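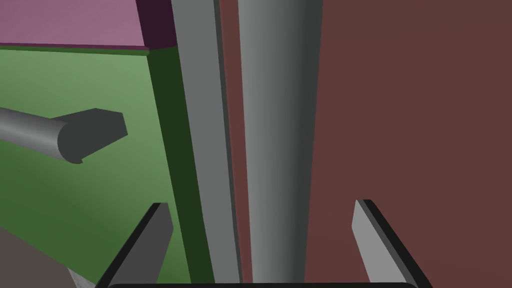 Griffe anfahren in der Simulation: meine Hausregeln

Mich fragen immer wieder Leute, wie ich meine simulierten Küchenaufgaben aufsetze, ohne dass der Arm ständig in irgendeinem Schrank steckt. Also gut, ich schreib's jetzt mal auf! Das meiste stammt aus unserem Regelblatt bei Kundelo, das Rekha Gounder im Februar überarbeitet hat (danke nochmal, Rekha).

1. Erst die Kollisionskörper einblenden, dann fahren. Rohre, Stangen und Griffe prüfe ich einzeln, auch wenn die Aufgabe sie gar nicht braucht.

2. Greifer vor dem Anfahren öffnen und die Öffnung mitloggen. Bitte nicht erst kurz vor dem Griff, da hab ich mir schon ganze Nachmittage mit versaut.

3. Immer zwei Blickwinkel speichern, einen nah am Greifer und einen vom Körper aus. In der Nahansicht verliert man schnell das Gefühl dafür, wo im Raum man eigentlich steht.
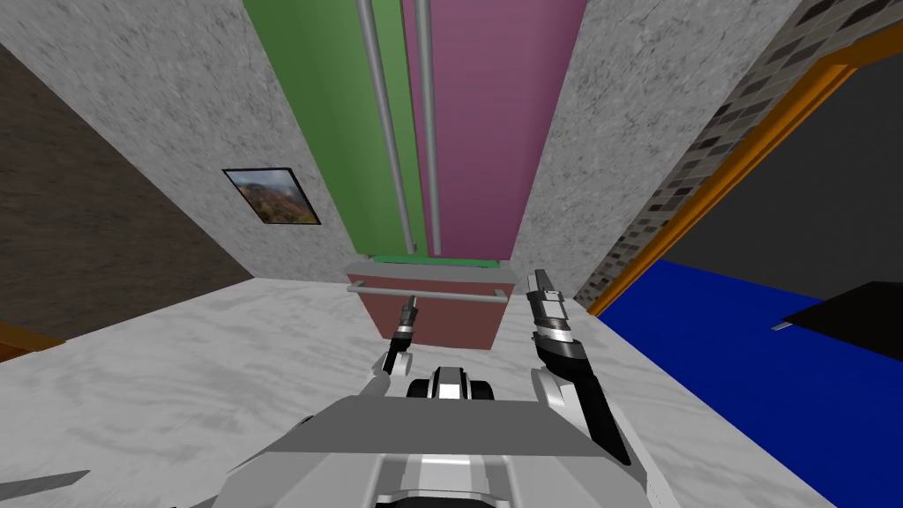 Blick vom Körper aus: beide Arme, hinten der niedrige Schrank mit der langen grauen Querstange.

4. In engen Räumen bewegt sich immer nur ein Arm. Der andere bleibt in Parkposition, und die wird in der Konfiguration festgeschrieben.

5. Geschwindigkeit runter, sobald die Finger nah an einer Fläche sind. Kirsty findet meine Grenzwerte übervorsichtig, ich bleib dabei.

6. Abgebrochene Läufe behalten! Von unseren 3,826 Läufen im Ordner Trendurano waren die abgebrochenen für die Fehlersuche die nützlichsten. Grund des Abbruchs kurz in die Notiz, Kürzel dazu, fertig.

Die Vorlage für die Notizen liegt bei Nisbet im Unterordner „Regeln“.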